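Living With a White Table

Last updated December 14, 2018

We bought a white table in March. It looked very calm in the Rurnbridge showroom, where I now suspect nobody had ever eaten a beet. What follows is most of what I've learned about keeping it white, in the order I learned it, which was mostly the wrong order.

Wipe it twice

The first wipe moves the crumbs and thins out the jam. The second picks up what the first one spread. Use a damp microfiber cloth with a drop of dish soap, rinse it, wring it hard, and go again. Then dry it with a dish towel, or you'll find streaks at breakfast when the sun comes in low.

Skip paper towels. They leave lint, and lint on white has a way of looking like a decision you made.
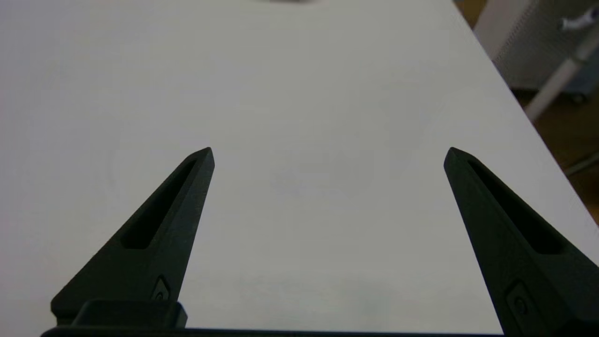 Plain white, with no pattern to help you out.

Stains, by culprit

Coffee and tea: baking soda mixed with a little water to a paste, left for nine minutes (I set ten once and got distracted for an hour, so now I set nine and stand there). Wipe, rinse, dry.

Turmeric: wash it right away and then try to be a person who cooks other things. Whatever yellow is left may fade if the table gets some daylight. Ours took a couple of weeks and I blamed everyone in the house.

Ballpoint: rubbing alcohol on a cotton swab, dabbed. Try a hidden spot first if you don't know what your finish is. I didn't, and there's a dull patch under the napkin holder that has made the napkin holder a permanent fixture.

Grease: dish soap, warm water, patience.

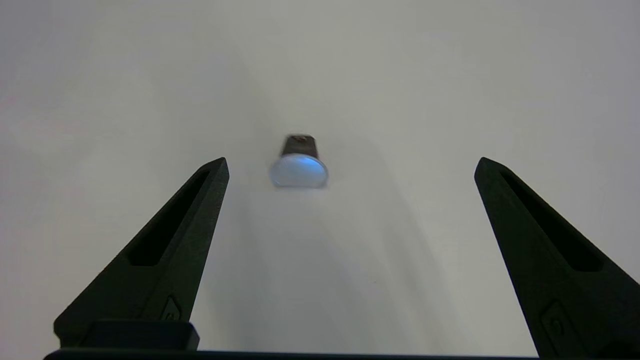
One reader writes that all of this is far too much work, that she has had a white table for years, and that an old cotton T-shirt and diluted white vinegar have handled everything including a fondue. She adds that anyone who needs a baking soda timer should get a tablecloth. I tried the vinegar. It's fine on ours, though I'd keep it well away from marble. I remain opposed to the tablecloth, having paid for the table.

Crumbs

Flaky pastry is the worst offender. A handheld vacuum sounds like the answer and mostly blows the small stuff onto the floor, where it becomes a different chore. I use a bench scraper held nearly flat and push everything over the edge onto a plate. Sesame seeds need the damp cloth. Poppy seeds need a second damp cloth and some time alone.

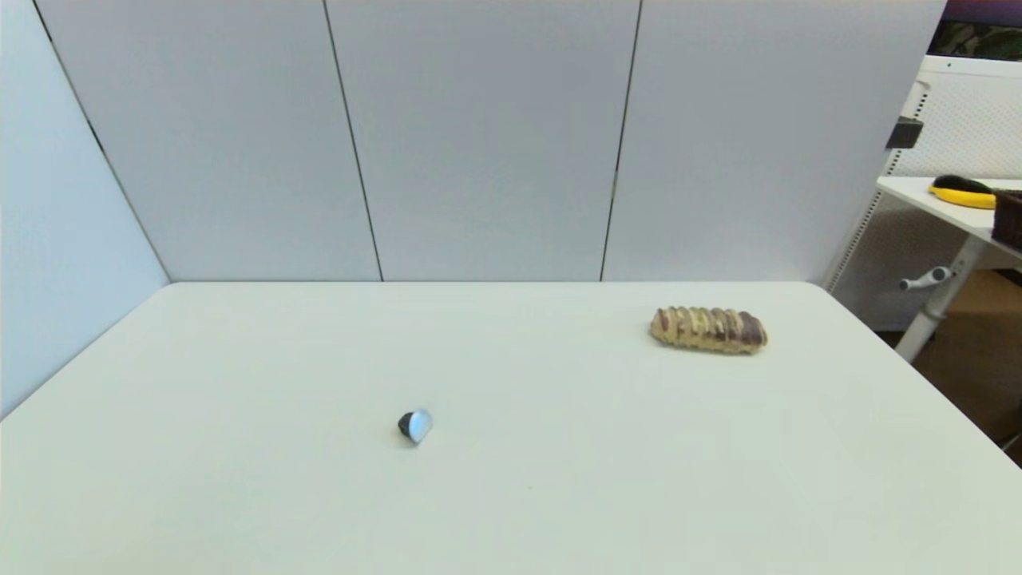 Something baked, toward the back. Also a speck.

Dull marks and scuffs

Gray streaks are often something rubbed off onto the table, so they can come up with a melamine sponge. Go lightly. It's a very fine abrasive, and on a glossy top it will take the shine along with the mark. The Gumex block I bought did well on shoe scuffs (don't ask why there were shoes). 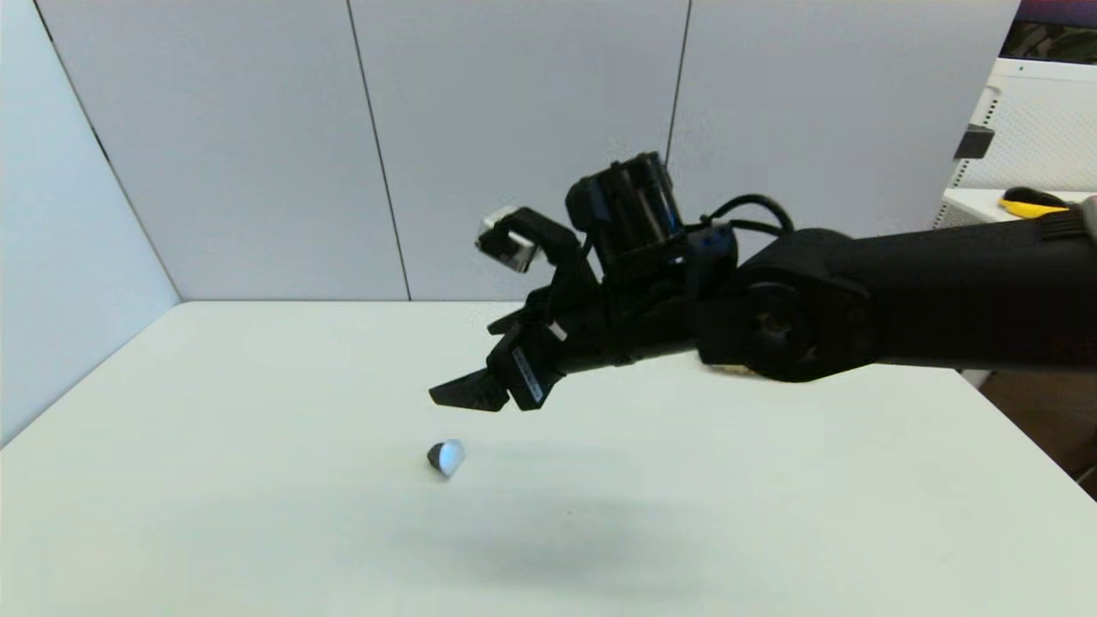 Things I no longer buy

Anything sold as a "brightener." The Prostesel spray left a film that I then had to wash off with dish soap, and I already had dish soap.

Colored sponges. A wet red one left overnight will leave you a pink rectangle.

Felt pads are the exception. Put them under every vase, lamp and fruit bowl you own, and replace them when they go hard.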